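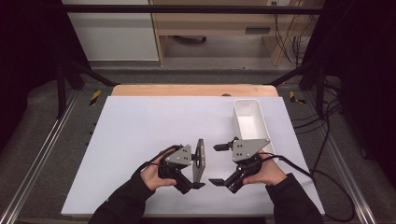
Two hands, two grippers, one white board. The person does the moving and the grippers go along for the ride.

How do you teach a robot to pick something up?

You could try explaining it. "Just grab the cup," you say. The robot has never grabbed anything, has never met a cup, and is not sure about "just."

So people show it. A teacher holds a gripper in each hand, like a pair of very serious salad tongs, and does the job while a computer records how the grippers move. Each try is called a demonstration, or demo.

One demo is not enough. If you only ever saw one shoe get tied, you would be in trouble with boots. At Nanska, Leena Lehtinen recorded 298 demos of putting a block in a box. In 23 of them she dropped the block. She says the block started it.

Another way is remote control, where the teacher moves a set of handles and a robot arm copies her from across the room. It copies everything, so this is a bad time to scratch your nose.

Try it yourself: put on oven mitts and move ten dry beans from one bowl to another. Then imagine doing it 500 times.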